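社区生活 > 冬季旧物

Cernley旧物角开始收手套啦，周四起每天下午都能送

天一冷，我又跑去Cernley那边看大家收拾冬天的东西。今年的旧物角从一月办到月底，头一批上桌的就是手套，毛茸茸的，我看着就想伸手进去！

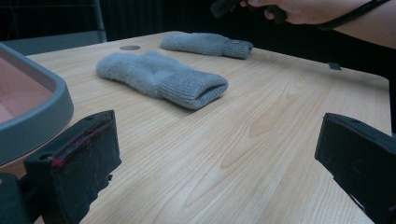

桌上是一副灰色连指手套，边上放着塑料盆。
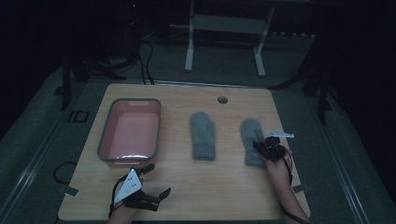
手套要成双送来才收吗？

单只也收，先放进单只筐里等着配对，月底还没配上的，就交给Worku毛线铺拆线，织成杯垫。

负责登记的Sosina Abera跟我聊了好一会儿，她说去年冬天一共送出37双，今年想多攒一点，给Escombe小学的孩子们留一批小号的。她最头疼的是有人把手套用热水洗过再拿来，缩得只能给娃娃戴（我心虚，我家就有一双）。所以拜托各位，冷水手洗，平铺晾干，别挂在暖气片上。

围巾和帽子也可以一起带来，毛衣暂时不收，架子实在放不下了。收件时间是下午四点前，地点在Grelano面包房楼上，楼梯有点陡，拎大包的慢点走。想领手套的邻居不用预约，每人限领两双，先到先挑。我打算周四去，顺便买个面包，嘿嘿。

相关阅读
Grelano面包房换了新烤炉，早上开门提前
Escombe小学征集旧绘本，12岁以下读物优先
Worku毛线铺的16种灰色，我挑花了眼
冬天的羊毛袜到底怎么洗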